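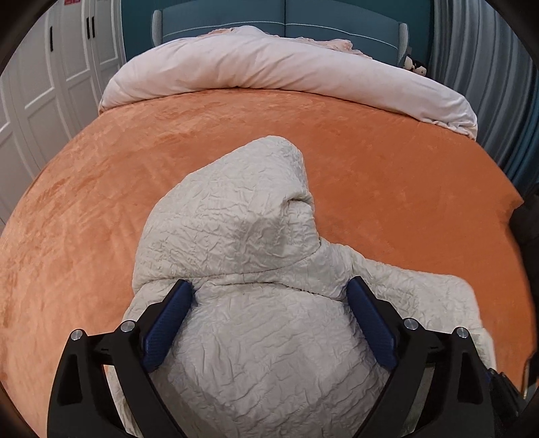
The Andville Electoral Office has opened its yearly check of the voters' roll, and every household in the town will receive a form before the end of May. The form lists the people registered to vote at the address, and one person in the home should confirm the names or correct them. Forms are easily mislaid, and the office asks residents to reply on the day theirs arrives if they can.

Replies can be made online, by telephone or by post. Households that have no changes to report still need to answer. Those that do not will be sent a reminder and may then receive a visit from a canvasser. Canvassers carry a photo card and will not ask for bank details.

The office has also confirmed changes to polling places. Andville will have 43 polling stations at the next council election, 8 of them in new buildings. The station at Kekent Road School moves to the Bélanger Hall, where there is level access from the car park. Voters in the affected streets will be told by letter, and the new station will be printed on their poll cards.

The office is recruiting 167 polling station staff, including 35 presiding officers. Applicants must be 18 or over and must not be working for a candidate or party. Training is paid and takes place at the council offices in the evening, starting at 6.30pm.

The forms are being printed and posted by Trarnix under its existing contract with the council. Large print copies are available on request.

Anyone who has moved to Andville since the last check should register separately and not wait for the form. Residents who have received a form addressed to a previous occupier should cross out the name and return it in the envelope supplied — no stamp is needed.

ENDS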